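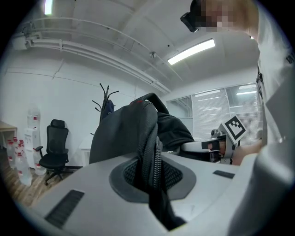 Devoneck hand-held grippers on a black bag with a zipper.

Devoneck hand gripper, notice for soft bags

Status: on hold for zippered bags. Hard items OK.

Fault: zipper pulls and loose cords can catch at the pad. Fingers stay shut after release. 19 reports so far, all units with the Lollia pad. One pinched thumb, no break.

Until the new pad ships in June:
- tuck cords in first
- dont pull the bag free, power off and open by hand
- check pad mesh every 37 grips

Replacement pad, part 309, no charge. Order thru Dendley. 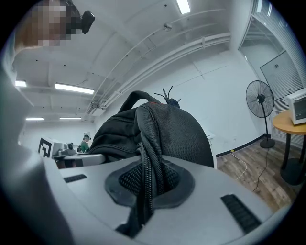

Yeshi Workneh: Ours jammed with the cords hanging loose. Power off didnt open it, had to take the finger screws out. Is 309 a fix for that?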